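Bin picking, part 3: cables, clamps and the far corner

2018-05-20

The last post ended with the arm powered, homed and not doing anything useful. Since then most of the hours have gone into cable routing and very few into picking, which matches what Jocelyn Landry predicted when we moved the controller into the Lamptey workshop in April.

First, the dress pack. The original routing ran the gripper cables down the outside of the arm with a service loop at the elbow. With joint 5 past 90 degrees the loop tightened and pulled on the connectors. I cut all the ties and started over. The bundle now runs along the top of the forearm, goes diagonally over the wrist and loops around its side before dropping to the gripper. The hose takes the same path. It needs more slack than the cables do, so it gets its own wider curve. I tie the bundle with the wrist at mid-travel, jog joints 4, 5 and 6 to their soft limits one at a time, and retie wherever something pulls. That took 3 rounds.

I also reduced the software limits on joint 6. The Jedar planner will happily choose a solution that rotates the tool most of a turn to save a little travel elsewhere, and the cables can't follow it. The limits cost some reach on the left side of the bin. I can live with that until there is a proper cable guide.

Second, the bin. It used to sit on the floor where I put it, and every failed grasp near a wall moved it. A few millimeters of shift was enough to throw off the wall model, and then the next approach would clip the rim. A bar clamp at the corner has mostly fixed this. I check the bin position by touching off on the rim before each session, at low speed, and write the offset into the config by hand. Automating it is on the list.

Third, grasp approach. Litent is the small grasp scoring program I have been writing on and off for two years. It takes a depth image, proposes finger placements and ranks them. It was tuned on a flat table, so it had no idea that a bin has walls. Two changes so far:

Each candidate is now checked against a swept volume of the whole wrist, cables included, instead of the fingers alone. I model the cables as one fat capsule. It is crude and rejects some grasps that would have cleared.

The final descent is straight down at 20 mm/s, with a stop on motor current. The old value was 60, and I didn't enjoy it.

For testing I use a mixed set of small objects. One run is 20 attempts, with the bin reset by hand between runs. The best run so far is 18 good picks. Both misses were in the far corner, where the finger bracket reaches the wall before the fingertips reach the object. Tilting the tool would help, but the tilt pushes the cable capsule into the opposite wall and the planner gives up. Shorter brackets are the obvious answer and I have a sketch for them.

The bin floor is also a nuisance. It is bare metal, scratched and shiny, and the depth image drops out wherever it catches the overhead light. Litent reads the dropouts as holes and avoids them. I tried turning off half the lights, which helped the depth image and made it hard to see what I was doing. A matte liner is next, probably thin rubber mat, if I can find one that won't bunch up under a fingertip.

Jocelyn wants to replace the homemade tool plate with the Herum design, which puts the connectors on the side facing away from the bin. I agree in principle. It means redoing the dress pack again, so it will wait until the brackets are cut.

Open items: shorter brackets, liner, automatic touch-off, strain relief at the gripper connectors. The config files are still a mess and I'm not posting them yet. 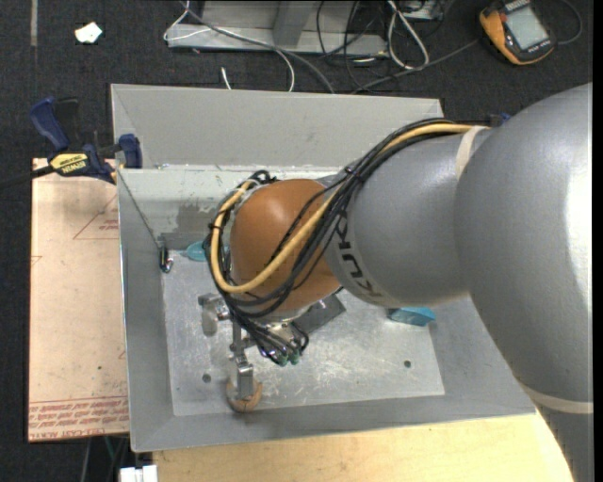

Fingertip at a rounded object near the front of the bin, with the current cable routing over the wrist.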